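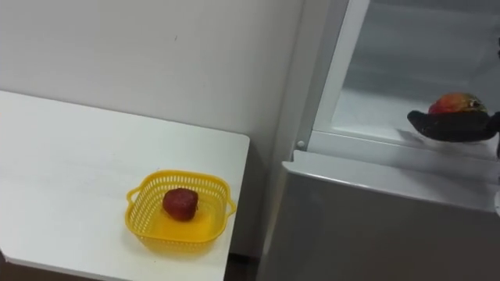 Strawberry in the yellow basket

Second-year strawberry bed, lots of leaves and almost no berries

Etthorpe Community Help > Yard and Garden > Fruit
Posted 6 Jul 2021 by clayhill_gardener

I put in a strawberry bed last spring along the south side of the garage. The plants came from Pranalwood Nursery and the tag said June-bearing. I pinched the flowers off the first year like the sheet told me to, and the plants spread all over the place. I was expecting a good crop this year and got next to nothing. There were a few bowls of small berries early in June and then it quit.

The leaves are big and dark green and look healthy. There are runners going everywhere, including out into the lawn and under the downspout. The whole garden is 380 square feet and the strawberries have taken over a good part of it. I can't see the soil between the plants anymore.

I fed them in early April with the same lawn fertilizer I use on the grass. I water every evening with a sprinkler. It got up to 94 degrees here the last week of June and some of the leaf edges went brown, but they seem to have come back from that. Some of the berries we did get were lumpy and hard at the tip.

My neighbor says strawberries are only good for one year and I should pull them and start over. I don't want to do that if they can be saved. Is there something I should be doing now, or do I wait until next spring? Also, can I plant the runners somewhere else? I have an empty spot by the fence that gets sun until mid-afternoon.

bramblerow
Marked as most helpful

Don't pull them. A June-bearing bed is normally good for three or four years if you keep it thinned out, and yours is only in its second.

I think you have two problems. The first is the lawn fertilizer. It's mostly nitrogen, and nitrogen in the spring gives you leaves and runners. Check the bag too. If it has a weed killer in it, don't use it near the bed again, and I'd hold off on eating anything from there until you have read what the label says about food crops. For June-bearers the main feeding should come after harvest, with a balanced garden fertilizer at whatever rate is on the package.

The second problem is crowding. Once the plants form a solid mat they compete for light and water, and you get small berries and a lot of rot in the middle. The fix is to renovate the bed, and you should get to it soon, while the plants still have time to grow back and set buds for next year.

Mow or cut the leaves off a couple of inches above the crowns. Set the mower high. If you nick the crowns you will lose those plants. Rake the cut leaves out and throw them away if they have spots on them.

Then narrow the rows. I keep mine a foot wide and dig or till out everything between them. Take out the oldest plants first, the ones with thick woody crowns, and leave the younger ones. When you're finished there should be a hand's width of bare soil around each plant. It will look terrible. Mine looked like I had killed the whole thing the first time I did it, and by the end of August it was full and green again.
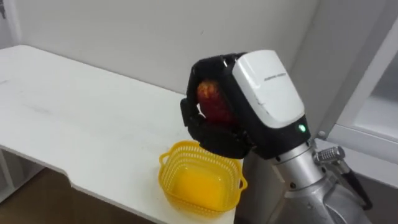 Feed it after you have thinned, then give it a good soaking. After that, water in the morning, and do it deeply every few days in place of a light sprinkle each evening. Wet leaves overnight are how you get gray mold. A soaker hose is worth the money if you plan to keep the bed. Keep watering through late summer even though there's no fruit to look at. The buds for next June are forming late in the summer and into the fall, and a dry spell then will cost you berries.

The lumpy ones with hard tips are usually poor pollination or a bug called tarnished plant bug. Cold or rainy weather while they are in bloom will do it. Keep the weeds down around the edges and see if it's better next year.

As for the runners, yes, they will do fine by the fence. Pick ones that already have roots, cut them from the mother plant, and move them on a cloudy day. Set the crown right at soil level. If you bury it, it rots, and if it sits too high it dries out. Don't put them where you have had tomatoes, peppers or potatoes lately, as they share a wilt disease that stays in the soil.

Gravport_Dan_no_more

Lawn food did the same thing to mine. I had leaves up to my knees. I quit feeding them at all and they came back OK.

I never mow mine, I just pull out every other plant with a garden fork and give them to whoever wants some. Put straw down in the fall. That's all I do.

lateblooming

I agree with most of what bramblerow wrote, but I would be careful about mowing if you are still getting days in the 90s. I did mine in a heat wave and lost a third of the row. Wait for a cooler stretch, or skip the mowing this year and only thin. If you get into August and still haven't mowed, leave the tops alone.

Also look at the spot by the downspout. Strawberries don't like wet feet, and if that end of the bed is soggy after rain, the plants there will get root rot no matter what you feed them. I would dig those up and keep the bed back a couple of feet.

A soil test helps if you have never had one done. The feed store on Liao Road had the kits when I bought mine, and they are next to the seed rack. My soil came back too alkaline, and I had been adding lime every year because my father did.

clayhill_gardener

Thanks, everybody. I checked the bag and it is plain fertilizer with no weed killer. I'll thin it this week and mow when it cools off. The downspout end is wet, so that part is coming out.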